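衣装小物コレクション整理事業 中間報告

提出先:ビレル文化基金 助成担当 カリム・カナーン様
提出者:ガイェゴス旧劇場衣装部 整理事業担当 ブシュラ・ダニアル
2018年1月25日

1. 進捗の概要

助成をいただいております衣装小物の整理について、今期の状況をご報告いたします。前回の報告書では「おおむね順調」と書きました。読み返したところ、どの部分を指して順調と言っていたのか本人にもよく分かりませんでしたので、今回はその語を使わずに書きます。

対象は、旧劇場の衣装部に残っていた指輪、耳飾り、首飾り、ブローチ、留め具の類です。引き継ぎ時の古い台帳に載っていた点数は2709点、現物を確認して番号を振り直したものが2655点になりました。差の大半は、耳飾りの片方ずつが別の品として登録されていたことによります。残りは本当に見つかっていません。古い台帳の備考欄には「第二幕で客席に飛んだ」という記載が複数あり、これらについては捜索の対象から外しました。

新しい台帳への入力は、指輪と耳飾りまで終わっています。首飾りは途中、ブローチは手つかずです。留め具については、どこまでを小物と呼びどこからを裁縫材料と呼ぶかの議論が続いており、昼休みを三回費やして結論が出ておりません。

2. 作業場所と収納の変更

申請時の計画では、既存の引き出し棚に布を敷いて使い続けるつもりでした。費用がかからないという大変すぐれた案でしたが、引き出しを開けるたびに中身が奥へ移動し、閉めるたびに手前へ戻ってくるため、三か月かけて分類したものが三日で元の混沌に復しました。棚を責めても仕方がないので、収納方法を変えました。

現在は、仕切りのある透明なケースに種類別に入れる方式に移しています。外から仕切りの位置が分かるので、開ける前におおよその見当がつきます。以前の木箱は、開けるまで何が入っているか分からず、開けてもしばらく分かりませんでした。ケースの選定はアビリオ・ヴィエイラが行い、候補を机に並べて一週間眺めた末に、最初に手に取ったものに決めました。
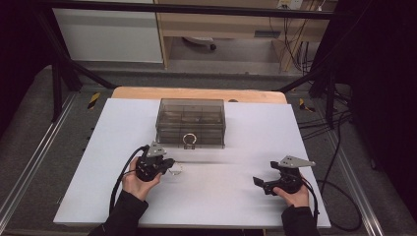 図1 仕切り付きケース(ふたを閉じた状態)。前面に輪形の金属の引き手。白い板は作業台の上に敷いたもの。

ケースの色については少し意見が割れました。ダニヤル・ダニアルは完全に無色のものを推し、ヴィエイラは灰色がかったものを推しました。無色のほうが中はよく見えますが、見えすぎると棚全体が落ち着かないというのがヴィエイラの主張です。棚の落ち着きは助成申請書の評価項目に入っておりませんが、毎日見るのは我々なので、灰色がかったほうを採りました。

なお、引き手を持ってケースごと運ぶことは禁止しました。禁止した経緯は事故報告書の形で別にお送りしてあります。お読みいただいていれば、ここで繰り返す必要はないと思います。お読みいただいていなければ、そのままで結構です。

ラベルは、ふたの上に貼る派と側面に貼る派が争い、重ねて置いたときに読める側面に落ち着きました。書体は大きめです。小さな字で丁寧に書いたラベルは、書いた当人以外には読めず、その当人も四月には異動の予定です。

3. 作業手順

一度に扱うのは一つの区画の中身だけ、という規則を設けました。効率が悪いことは承知しています。しかし、複数の区画を同時に机に広げた日は、夕方に全員で床を見る時間が発生し、結局そちらのほうが長くかかりました。

手順は次のとおりです。

作業台に白い板を敷く。
ケースを板の奥に置き、ふたを開ける。
一区画分だけ取り出し、手前に並べる。
種類、色、石の有無、傷みを見て用紙に書く。
番号札を付けて撮影する。
元の区画に戻し、ふたを閉める。
ふたが閉まったことを声に出して言う。

最後の項目は冗談で始まりましたが、定着しました。来訪者の前でも言いますので、いらっしゃる際は驚かないでください。

白い板を敷くことにしたのは今期からです。それまでは木の天板の上で直接作業をしており、金色の小さなものを置くと木目に紛れることがありました。一方で、白い板には白い板の弱点があります。透明な小物がほとんど見えなくなるのです。樹脂の留め具や透明な粒の類がそうで、机に置いた瞬間に存在感を失います。これについては濃い色の布を張った浅い盆を別に用意し、透明なものはそちらで扱うよう、来月から改める予定です。盆はすでに購入済みで、布の到着を待っています。布は最初、盆より小さいものが届きました。

4. 台帳の記載方法について

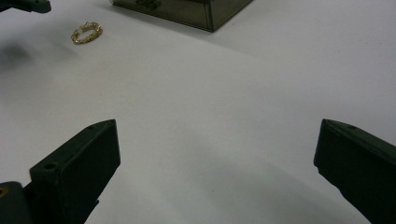

台帳の用語の統一には、予定していた時間の倍を使いました。古い台帳は歴代の衣装係がそれぞれの気分で書いたもので、同じ品が「金の輪」「王妃の指輪(丸)」「例のやつ」と三通りに登録されていた例があります。新台帳では、見て分かることだけを書き、役名や思い出は備考欄に移すことにしました。たとえば帯全体が小さな粒を連ねたような作りの金色の指輪は、「金色、連珠状の帯、全周に光る小粒」とします。粒が石なのか、面を刻んだビーズなのかは、机に寝かせて見ただけでは決められないため、「石またはビーズ」と書いて先へ進みます。以前のガジの原稿では、この種のものがことごとく「ダイヤ」になっていました。保険会社に見せる前に気づいて幸いでした。形の欄についても、平らに置いて斜めから撮ると輪が楕円に写るので、写真だけを頼りに入力した担当が「楕円形」と記したことがあり、現在は現物を起こして確かめてから書くようにしています。

素材の欄は原則として色だけを書きます。「金」と「金色」の一字の差が、台帳の合計評価額を劇場の建物より高くすることがあるためです。実際に一度なりました。レザウル・ガジはその日、半日ほど非常に機嫌がよかったのですが、翌朝には訂正版が提出されています。

備考欄に移した思い出のほうは、予想外に分量が出ました。消してしまうのは惜しく、かといって検索の役には立ちません。ガジが「読み物」として別にまとめたいと申しており、本事業の予算は使わないという条件で認めました。試しに読んだところ、首飾りの章だけで二度、衣装係どうしの絶縁が記録されていました。

5. 破損品と修理

修理が必要と判定したものは94点です。内訳で最も多いのは留め金のゆるみで、次が粒の脱落、その次が「以前の修理」です。過去の応急処置には接着剤のほか、糸、針金、そして一件だけ、何であるか特定できない茶色い物質が使われていました。特定できないまま除去しました。

このうち77点は衣装部内で対応できる見込みです。残りはチェシク工房に見積もりを依頼しました。工房からは、品物より先に台帳の用語集を送ってほしいと言われ、その慎重さに好感を持っています。見積もりが出しだい、予備費の範囲に収まるかどうかをご報告します。収まらない場合は、舞台から遠目に見て分からない傷を「味」と分類し直す案がダニアル(ダニヤルのほうです)から出ていますが、採用の予定はありません。

6. 予算の状況

収納ケースの購入により備品費が計画を上回りました。布の購入費は下回っています。先に述べた事情で布が小さかったためで、買い直した分を加えると結局ほぼ計画どおりになります。

撮影費は未執行です。外部の撮影者に依頼する予定でしたが、台帳用であれば内部で足りると判断しました。浮いた分をケースの追加に回すことをお認めいただけるでしょうか。追加分は首飾り用です。首飾りは今のケースの区画には長すぎ、無理に入れると、出すときに別の首飾りになっています。

会計書類は別便でお送りします。前回、領収書の裏に分類案が書いてあるものが混じっていた件は、ご指摘のとおりです。今回はすべて裏返して確認しました。一枚だけ、分類案のほうが優れていたため写しを取りました。

7. 遅れている項目

ブローチの着手が遅れています。理由は針です。保管中に留め針が開いたものが多く、木箱に手を入れる希望者がおりません。手袋を厚くすると細かい部品がつかめず、薄くすると針が通ります。ピンセットで一つずつ取り出すことにしましたが、見込みより時間がかかります。

貸出の再開も遅れています。レルネネッティ一座から、春の公演に指輪と首飾りを借りたいとの申し出があり、指輪だけなら可能と回答しました。先方からは「では王妃は首が寒いままか」と返事が来ております。貸出の際はケースごとではなく、一点ずつ番号札を付けて渡し、同じ用紙に返却の署名をもらいます。客席に飛んだ場合の記入欄も、今回から正式に設けました。

8. 次期の予定

首飾りの入力を終え、ブローチに着手します。濃い色の盆を使い始め、透明な小物の記録をやり直します。用語集は第二版を作り、チェシク工房にも送ります。留め具の扱いについては、次の打ち合わせで決まらなければヴィエイラの案で進めます。ヴィエイラの案は「全部小物」です。

作業をご覧になりたいとのお申し出、ありがとうございます。見学はいつでも歓迎いたしますが、袖口の広いお召し物はお控えください。カナーン様が前回お帰りになった後、コートの袖から耳飾りが一つ出てきた旨のご連絡をいただきました。お送りくださった品は無事に受け取り、片方だけだった登録を一組に直してあります。

次回の報告書には、首飾り用ケースの追加購入の可否を反映した予算表を添付します。お返事は衣装部あてにお願いいたします。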